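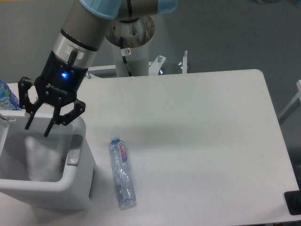
Home News Venues Awards Subscribe Contact

Fosten launches quality badge for school trip venues

A new badge scheme for museums, farms and activity centers that host school groups opens for applications in July, with organizer Fosten saying it will help teachers pick trips "with confidence." What a venue has to do to earn one is harder to pin down.

The entry fee is $360 per site, and the badge lasts two years. Fosten says applicants will be scored in 6 areas, including safety, staff training and links to classroom work. It has not published the scoring sheet, and a spokesperson would not say how many points are needed to pass.

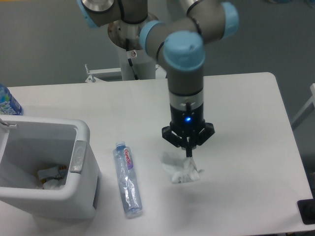
Nor is it clear who will do the checking. The application pack mentions a visit "where appropriate" — otherwise venues fill in a form and send supporting papers. Kaimal, the booking firm backing the scheme, will list badge holders first in its search results, ahead of sites that did not pay to apply.

Fosten says about 2,000 teachers asked for a scheme like this in a survey. The survey questions were not released.

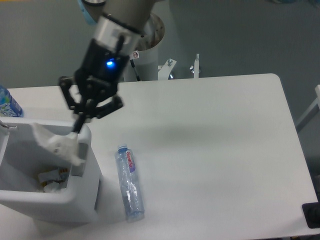
Plallico, which runs outdoor centers, has already signed up. Grivon, a smaller farm visit operator, said it would wait to see whether any applicant is turned down. Schools already have their own trip approval forms, and Fosten confirmed that the badge will not replace any of them.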